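# Erschließung eines parlamentarischen Nachlasses: Umgang mit Redemanuskripten und abweichenden Protokollen

**Archivstelle Gredero**, eingestellt am 2018-11-01

Unsere Einrichtung hat den Nachlass eines früheren Landtagsabgeordneten übernommen. Der Bestand umfasst 1.817 Redemanuskripte sowie Tonbänder, Presseausschnitte und Korrespondenz mit dem Wahlkreis. Den Manuskripten konnten bislang 1.752 Einträge in den stenografischen Berichten des Landtags zugeordnet werden. In zahlreichen Fällen weicht der gedruckte Wortlaut vom Manuskript ab, teils in einzelnen Wendungen, teils über ganze Absätze hinweg.

Wir bitten um Auskunft zu folgenden Punkten: Ist bei der Verzeichnung das Manuskript oder der stenografische Bericht als maßgebliche Fassung zu führen? Wie sind Manuskripte zu behandeln, für die sich keine gehaltene Rede nachweisen lässt? Und welche Schutzfristen gelten für Bürgerbriefe, die der Abgeordnete seinen Redeunterlagen beigeheftet hat? Das Findbuch soll im November der Benutzung übergeben werden.

## Antworten

### Dokumentationsstelle Pindell

Beide Fassungen sind eigenständige Quellen und sollten getrennt verzeichnet werden. Der stenografische Bericht gibt die amtlich veröffentlichte Fassung wieder. Zu beachten ist dabei, dass Rednerinnen und Redner die Niederschrift vor der Drucklegung in der Regel durchsehen und sprachlich berichtigen durften. Das Manuskript belegt demgegenüber die Vorbereitung. Wo eine Tonaufnahme vorliegt, ist diese als dritte Überlieferung mit eigener Signatur aufzunehmen.

In unserem Haus hat sich ein Verweisfeld mit vier Angaben bewährt: Wahlperiode, Sitzungsnummer, Seite des Berichts und Tagesordnungspunkt. Abweichungen im Wortlaut werden im Findbuch lediglich vermerkt; ein Textvergleich bleibt der Forschung überlassen. 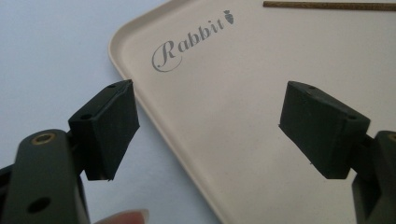 ### Redaktion Vastent

Ergänzend zu den nicht zugeordneten Stücken: Bitte nicht vorschnell als »nicht gehalten« verzeichnen. Viele Reden wurden zu Protokoll gegeben und erscheinen dann im Anlagenteil des Berichts, der in älteren Registern häufig fehlt. Auch Parteitage, Kreisversammlungen und Rundfunkansprachen kommen in Betracht. Bei der Bearbeitung der Sammlung Lukoševičius, die mehr als 3.000 Blatt umfasst, ließ sich ein erheblicher Teil der offenen Fälle über die Lokalpresse klären. Bis dahin empfiehlt sich der Vermerk »Anlass nicht ermittelt«.

Die Bürgerbriefe sind ein anderes Thema. Maßgeblich sind das Archivgesetz des jeweiligen Landes und der Übernahmevertrag. Enthält der Vertrag keine Regelung, sollte vor der Freigabe eine rechtliche Prüfung erfolgen. Die Briefe bitte nicht aus dem Zusammenhang lösen, sondern am Ort belassen und die betreffenden Akten vorläufig sperren.

### Leserdienst 4

Wir würden immer den gedruckten Bericht nehmen. Das Manuskript kann man ja dazulegen. Zu den Fristen liegen hier keine Erkenntnisse vor.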